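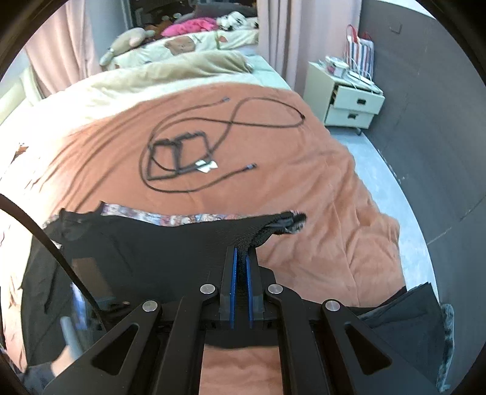

Folasade Anozie
Hardware evaluation, Leltness

To: Iter list
Date: 25th May
Subject: Re: Katene hand-held gripper - worth the price for cloth?

Mareike Hellwig wrote:
> Has anyone on the list had the Katene kit long enough to say how it does
> on clothes and bedding? Clotbridge quoted us 1,780 for the basic kit and
> 2,435 with the spare linkage set and the second year of support. We would
> use it in people's homes, so beds, sofas, laundry, that kind of thing, and
> most of the reviews I can find are of somebody picking up blocks on a lab
> bench. I also want to know what the pads are like on thin knits. Our old
> ones polish up and then everything slides.
>
> Isla says to wait for the next version. I would like to order before the
> end of the month if the answer is yes.

Mareike,

We have had one since the start of May, the basic kit at the same price you were quoted. Two people have used it, me and Lộc Bạch, nearly all of it in bedrooms. We logged 1,275 recordings and threw out 123 of them. I'll go through your points and then a few things you didn't ask.

Pads first. They are the blue ribbed ones, narrow, running along the inside of each jaw. The fine ridges hold a knit well. You can pinch a sleeve or a hem, lift it into a ridge and drag it across a blanket without losing it. Ours have not gone shiny yet, but a month is not long. They do pick up lint from fleece, and once the ridges are full of it the grip gets worse. We clean them with a toothbrush at lunch and again at the end of the day. The manual says to wipe with a cloth and that does very little.

The long fingers are good on a bed. You can reach over the mattress without leaning on it, and the tips are slim enough to get hold of one fold. What they are bad at is picking one layer out of two. If you have a thin garment lying on a soft throw, you will pinch the throw as well maybe one time in five until you learn to come in flatter. Lộc got there faster than I did. Most of our thrown-out recordings are from the first days and are this exact mistake.

Dark clothes are the other thing. The gripper is black, and when the garment is black too it is hard to tell finger from fabric when you look back through the footage. The pads help, they are the only part with any color. If you have the choice, do your first sessions with light clothing and save the black tops for later.

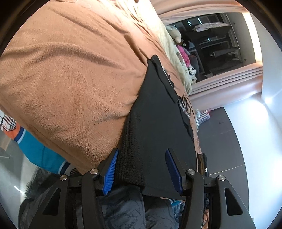
On to stretching things out flat, which I think is most of what you want it for. My way is to start at the narrow end and work toward the hem, opening the jaws wide between moves so the tips don't snag. Anything with a ribbed border is easy, the thick edge gives you something to grab. Thin trim and rumpled side seams are slow. I would allow double the time you plan for those.

Weight is fine for an hour. After that my wrist complains. The cable is stiffer than it needs to be and it will drag across whatever you have just laid out if you let it hang on the wrong side. I route it over my left forearm.

Pivots: one of ours came loose in week two. It still closed but the left finger had some play in it. Clotbridge sent a replacement and a note on how tight to set it, and the swap took Lộc less than an hour with the tool in the box. I wrote to them after and asked for the torque figure to go in the manual. Ngaio Pirihi answered and said it would be in the next printing. Check all the pivots before you start and then once a week.

The case is poor. Foam too soft, and no place for the cable, so it ends up pressed against the linkage.

As for the 2,435 package, I would not. The spare linkage set is handy if you are far from a post office, but the parts are sold singly and support has been quick for us on the basic plan. I would put the money into extra pads.

On waiting: Isla, if you are reading, do you know something about the next version that the rest of us don't? The only change I have heard of is a lighter grip body. I would like that, but I would not hold up a project for it.

So yes from me, for beds and laundry. I would not buy it for small hard objects. We tried it on buttons and coins and gave up - the pads are too tall and you can't see the tips.

Our log sheet is a plain spreadsheet with one line per recording and a column for why it was dropped. I can send it if you want to start from the same headings. Let me know which address, your old one bounced last time.

Folasade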